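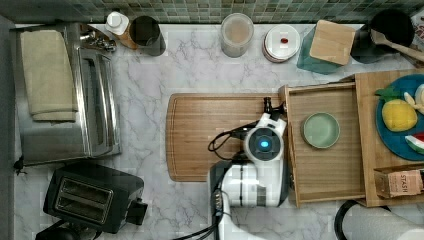 *By Colette Besnard | 2025-10-22 | Kitchen, Boards & Knives*

I have read the Brullden leaflet three times now and I still can't find a sentence in it I fully believe. "The last cutting board you will ever buy" is printed on the front. My mother's last cutting board cost less than lunch and she has had it since before I could reach the counter.

Anyway, the Brullden Large. It costs $195. I paid for mine, in February, after a reader wrote in to say it had changed how she cooks. It hasn't changed how I cook. I chop onions on it.

**The wood**

Brullden says its boards are finished by hand with "800-grit care." Fine, but a surface sanded that smooth stays that smooth until the first time you wash it. Mine came up fuzzy after one rinse, as wood does. I wet it, let it dry, went over it with 400 paper from the garage and oiled it, and it has behaved since. For this money I'd have liked somebody at the factory to do that part.

The leaflet also says the wood is "naturally hygienic." People have argued about wood versus plastic for as long as I've been writing about kitchens, and I'm not going to settle it. Wash the board. Stand it on its edge to dry.

**The groove**

Every large board has a juice groove these days, and most of them are decoration. I carved a roast chicken on this one and the groove kept up until I moved the board, at which point the juice went down the cabinet door. A resting steak is no trouble. A watermelon is hopeless. If you want to catch real liquid, set a sheet pan underneath, which you already own.

The groove is also where garlic skins go to live. You'll want a stiff brush.

**Size and weight**

This is the part the glowing reviews skip. The board does not fit in my sink flat, or on a slant, and I wash it half at a time with water running toward my elbow. It is too heavy to lift one-handed and tip into a pot, so I scrape everything into a bowl first. If you have bad wrists, get something smaller.

It doesn't slide, I'll give it that. I put a damp towel under it the first week out of habit and then stopped bothering.

**Knives**

My old Lebrun chef's knife seems to hold its edge about as well as it did on my previous board. I can't feel a difference and I'm suspicious of anyone who says they can after a month.

**What else is out there**

The Oneck is thinner, has no groove, and warped on me inside 2 months. The Starnar is plain, ugly at the corners, and much cheaper, and I reach for it on weeknights more than I'd like to admit after spending this much.

**Score**

Solid board, silly leaflet, bad price. Wait for a sale, and measure your sink before you order.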